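Setting Up Your Tabletop for Breakfast

1. Before anything else, clear a good stretch of table and give it a wipe. The Matubbar likes a flat, steady spot, and you'll be glad of the elbow room once the plates come out.

2. Put the cutting board in the middle, near the front, with your spoon beside it. The toaster is happiest at a back corner, and the seasoning tray can go behind the board.
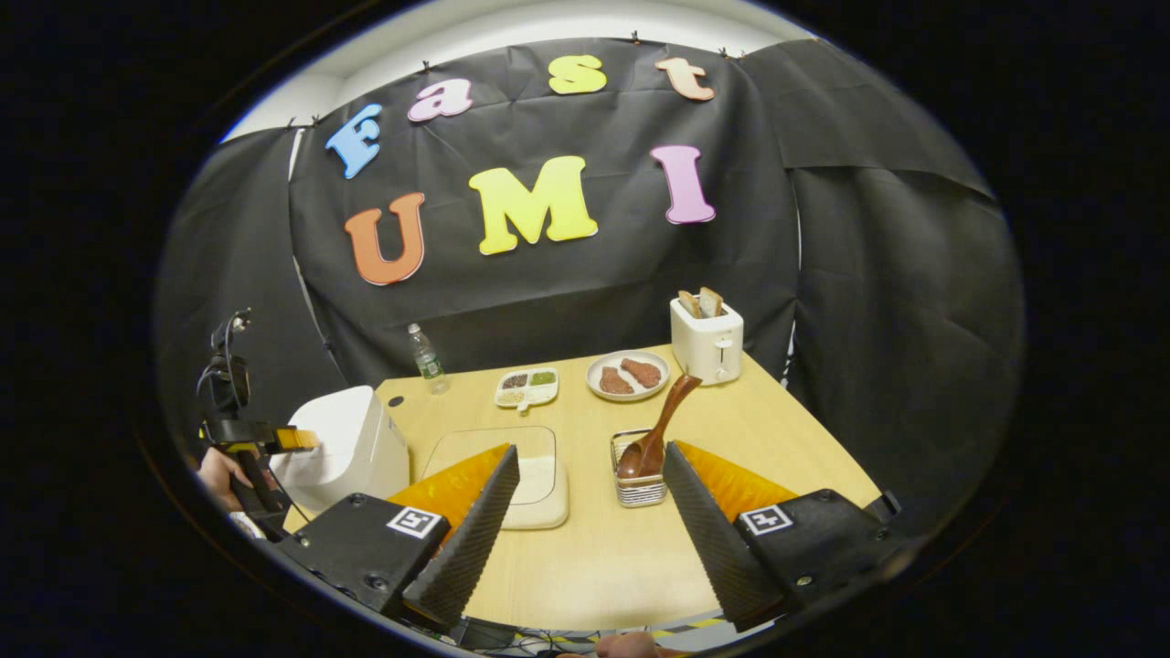
3. Keep cooked meat on its own plate, and slice it only when the toast is nearly done (it dries out so quickly!).

Note: Stand your water bottle toward the back, where sleeves won't catch it.

4. Turn the Matubbar so its front faces you, then leave 6 inches clear above the lid.

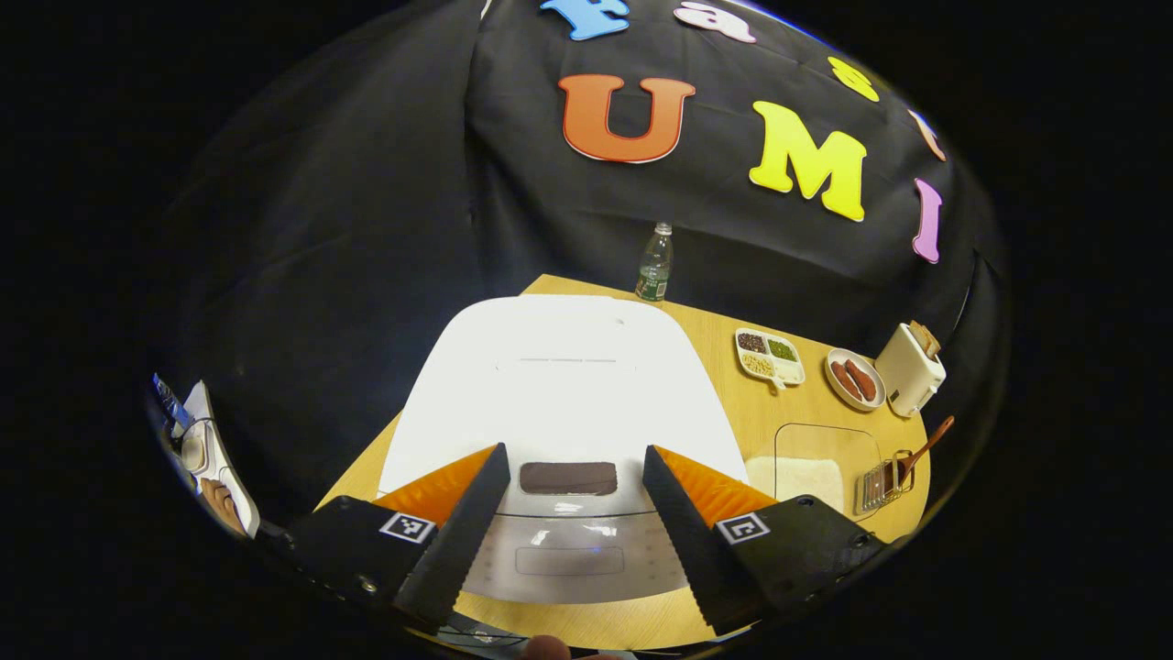

Brundis Kitchen Guides, Issue 14

5. Plug in, close the lid gently and let it warm for 10 minutes.

Caution: The lid may get hot. Please use a dry cloth.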